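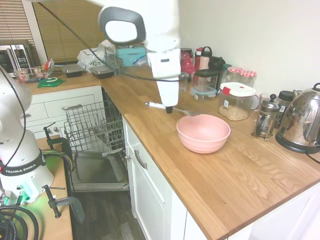
How should dried beans be stored at home so that they keep their quality?
Dried beans should be kept in an airtight container, in a cool and dark place, and used within 2 years of purchase. Beans older than this remain safe if they have stayed dry, but they take longer to soften and may never become fully tender.

Storing and Cooking Dried Beans
Hokwood Household Extension, Home Kitchen Guides
Prepared by Inès Charpentier

This guide applies to common dried beans, chickpeas and whole peas. Lentils and split peas may be stored in the same way but do not require soaking. Residents of Brumell and Collet may request a printed copy at the extension office on any Thursday.

Before You Store
Spread newly purchased beans on a tray and remove stones, clumps of soil and any bean that is shriveled or has small round holes. Holes are a sign of weevils. If holes are found, seal the remaining beans in a freezer bag and freeze them for one week. Allow the bag to return to room temperature before opening it, as moisture will otherwise collect on the beans.

Choosing a Container
Glass jars with a clamp or screw lid are suitable, as are food-grade plastic tubs with a tight seal. Wash the container in hot soapy water and let it dry overnight. Do not add new beans on top of old ones. Beans of different ages cook at different rates, and a mixed pot will contain both hard and broken beans.

Label each container with the type of bean and the month of purchase. "Chickpeas, August" is sufficient for most households.

Where to Keep Them
The storage area should remain below 70 degrees Fahrenheit where possible. Cabinets directly above a stove or beside a dishwasher are poor choices. Clear jars kept on a counter should be used first – light fades the color of the beans and dries the skins.

Soaking
1. Measure the beans and rinse them in a colander.
2. Place them in a large bowl and cover with three times their volume of cold water.
3. Leave for eight hours or overnight. In warm weather, place the bowl in the refrigerator.
4. Drain and rinse. Discard the soaking water.

For a faster method, bring the beans and water to a boil, boil for two minutes, turn off the heat, cover, and let stand for one hour.

Cooking
Cover the soaked beans with fresh water by two inches. Red kidney beans must be boiled hard for 30 minutes before the heat is lowered. They contain a natural toxin that gentle heat does not destroy, and they should not be cooked from raw in a slow cooker.

Simmer other beans until tender. Most will require around 100 minutes, although small white beans may be ready sooner. Salt may be added at the start. Tomatoes, vinegar and lemon juice should be added only after the beans have softened.

Households in the Dradosbridge area have hard water, which slows softening. A quarter teaspoon of baking soda per pound of beans, added to the soaking water, will help.

Keeping Cooked Beans
Refrigerate cooked beans promptly in shallow containers and use them within four days. They may also be frozen in their cooking liquid for up to six months – leave an inch of space at the top of the container.

Related guides: Storing Rice and Whole Grains; Pantry Pests; Freezing Cooked Foods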